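Loss figures for the Lincombe flood - which threshold?

gaugeboard
The Bainbridge report gives 107 damaged properties for Lincombe. The county return has fewer, and I can't reconcile the two. Does anyone know what depth they used as the cut-off?

siltline
Bainbridge counts any water above floor level. The county only counts a property if a claim was paid, so uninsured homes drop out.

gaugeboard
Thanks. That would also explain the Redemitz totals, where most tenants had no contents cover.

ret_period
I don't agree that it explains Redemitz. The survey there was done 9 weeks after the peak and relied on tide marks on plaster. Some of those marks were older than the event.

siltline
They were checked against the gauge. See annex 8.

ret_period
Annex 8 checks the river level. It says nothing about flow through the back lanes, and the gauge is upstream of the culvert.

Grunex
Contents are the weak part of both datasets. I've been using a flat 2,000 per kitchen for loose goods and small appliances, whatever the depth.

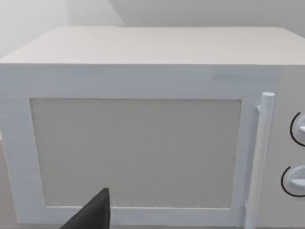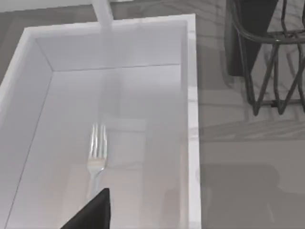
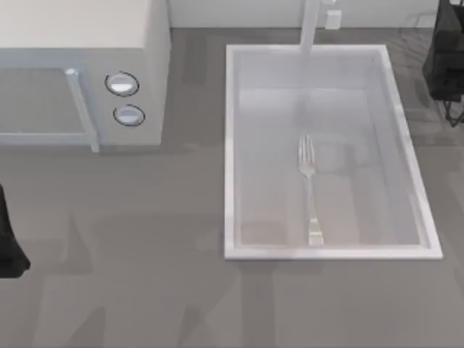 A flat rate overstates shallow events and understates deep ones, but the depth curves I've tried are no better below worktop height. Most of the loss there is units and flooring, which belong under building fabric. A microwave on the countertop, as in the third one, adds nothing until the water reaches it, and then it is a full write-off. A fork I would leave at zero at any depth.

ret_period
Then use a step at worktop height. A flat rate hides the one jump you can measure.

Grunex
Only if the survey recorded depth by room. Lincombe did, Redemitz didn't.

gaugeboard
I'll run Lincombe with the step and leave Redemitz flat for now.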